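Hotel Front Office Work, Unit 3
Handout: Room Status and the Late Arrival
Prepared by Lamai Nakpan

Please read this handout before the practice hour. The words in the list at the end will be used in class, so it is good to know them already.

1. What is room status?

Every room in a hotel has a status in the system. The front desk, the housekeeping team and the maintenance team all look at the same status, but they need it for different things. The desk wants to know if the room can be given to a guest. Housekeeping wants to know which room to clean first.

In our practice hotel, the Phuthong, there are 63 rooms. We use these codes:

VC – vacant and clean
VD – vacant and dirty
OC – occupied
OOO – out of order

A room which is out of order cannot be sold. Students often write OOO when a lamp is broken or the remote control is missing. This is too strong. For a small problem, leave the status as it is and write a note to maintenance.

2. The late arrival

Case: Ms. Ela has a booking for one night in November. She did not give an arrival time. At 10 p.m. she is still not at the hotel, and a walk-in guest is asking for a room. Only room 41 is left.

Before you answer the walk-in guest, check the booking of Ms. Ela. Is it guaranteed with a card or a deposit? If yes, the room is kept for her all night, even if she comes at 4 in the morning. If the booking is not guaranteed, look at the release time in the confirmation. At the Phuthong it is 6 p.m. Call the guest once before you release the room, and write the time of your call in the log.

Many students feel shy to say no to a person who is standing in front of them. You may say: "I am sorry, we are full tonight. May I call the Olora for you? It is a short walk from here." Do not promise a price for another hotel.

3. The deposit

The Phuthong takes a deposit of 800 baht at check-in. It is returned at check-out, after housekeeping has reported the room. Always give a receipt, also when the guest says it is not needed. 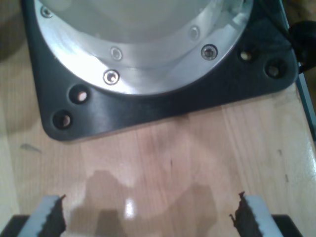
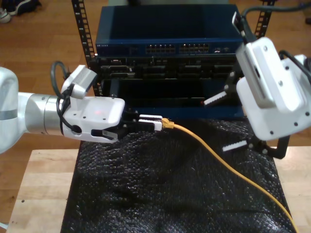 4. Homework

Write the telephone call to Ms. Ela, with both speakers. Then write the log note in 3 lines or less. Hand in on 13th December, on paper please – I cannot open every kind of file.

Mr. Ivo in the second case of the workbook is for the next unit, so you can skip him now.

Words to learn: vacant, occupied, walk-in, guaranteed booking, release time, deposit, receipt, log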